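**Kollbridge lässt aufräumen**

Am Donnerstag hat Kollbridge die Türen seiner Versuchsräume in Dundwood geöffnet, und 116 Besucher wollten sehen, was ein Roboter mit einem vollen Regal anfängt. Das Projekt heißt Grostier und soll Haushaltsordnung lernen, ein Fach, in dem auch das Publikum nicht durchweg glänzt.
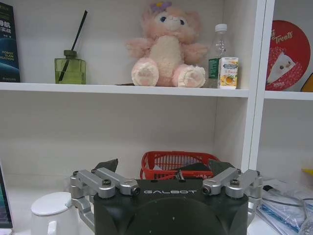

*Greifer vor dem roten Korb, oben schaut ein rosa Plüschtier zu.*

Gezeigt wurden laut Programm 3 Durchgänge zu je einer halben Stunde. Wer Tempo erwartet hatte, konnte sich zwischendurch Kaffee holen und verpasste wenig. Das Team sammelt nach eigenen Angaben 500 Aufnahmen pro Aufgabe, bevor es sich an die nächste wagt.
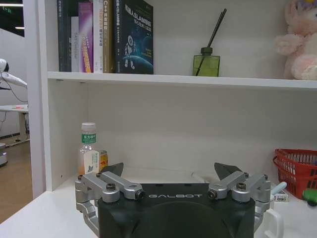
*Offene Finger unter der Fachliteratur: »C++« und »SLAM« stehen griffbereit.*

Die meisten Fragen galten der Software Văn, die die Bewegungen beider Arme abstimmt. Ob sie auch Kinderzimmer könne, wollte eine Besucherin wissen. Man arbeite daran, hieß es – ein Termin wurde nicht genannt.
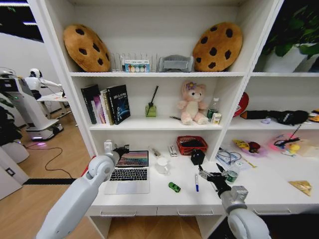
*Zwei Arme am Schreibtisch, zwischen Laptop, Becher und Spielzeugauto.*

Die nächste Vorführung ist für Dezember geplant, dann mit 2 Regalen. Der Eintritt bleibt frei, Anmeldung am Empfang. Kinder sind willkommen, eigene Unordnung ist bitte zu Hause zu lassen.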